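Ticket: wrist stream, episodes dropped at export
Project: Skernico
Opened by: Kevser Dağdelen
Priority: normal

Export kept 1,295 episodes from Thursday. The filter rejected 9 as "no grasp", all from the crumb-sweeping task. Fingers start closed in this task, so the width signal never changes.
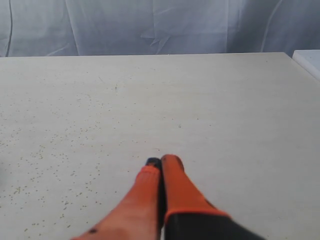 Oğuzhan Yurt: Same rule bit us on the pushing set. Turn off the width check per task and filter on wrist travel instead. Don't lower the threshold globally.

Width check off for sweeping. Export rerunning. Leaving this open until Sevim checks the labels.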